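Chapter 2
Watching a robot at work

In April, a class of 17 students from Julerside took the morning bus to the Hukholm workshop for its open day. Their teacher, Lucía Rivas, had given them one instruction: choose a single machine and stay with it. Most chose the bench where Zerrin Ertürk was showing how a robot picks up small items and sorts them.

The items were ordinary things you might find in a desk drawer. Before each run, Ertürk asked the students to say where they would put their own fingers. Then she asked how wide the robot would need to open its gripper to do the same.
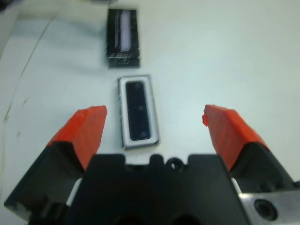
Figure 2.1 The open gripper with a small block between its red fingertips.

A person picking up a small block barely looks at it. A robot has to be given, or has to work out, the position of the block, the direction it is lying in and the width of its sides. If any of these is wrong, a finger may land on top of the block or push it away. You will meet these three quantities again in Section 2.2, where we measure them with a ruler and a protractor.

Aurelio Sepúlveda, who shared the bench with Ertürk, then talked about using two arms. Each arm can reach only part of a table, and the areas they reach overlap in the middle. The program must decide which arm goes where, and keep the arms from meeting - a harder job than it sounds.
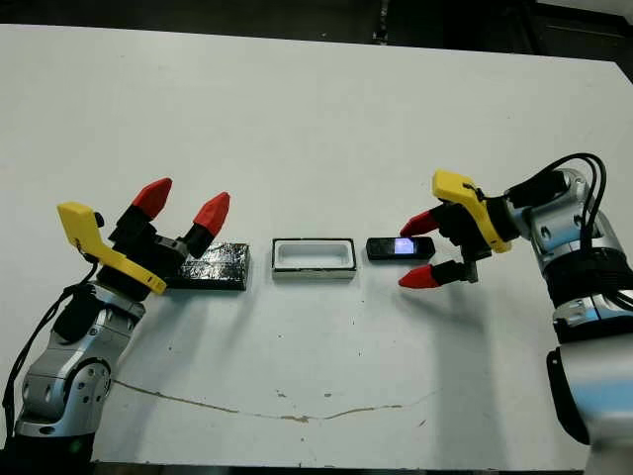 Figure 2.2 Two arms at the table. The gripper on the right is open around one end of a mobile phone.

The students took notes on grip, reach and timing. Those notes are used in the activities for this chapter, so read the questions below before you go on.

Before you read
Which items on your own desk would be hard to grip with two fingers?
Where would two arms be slower than one?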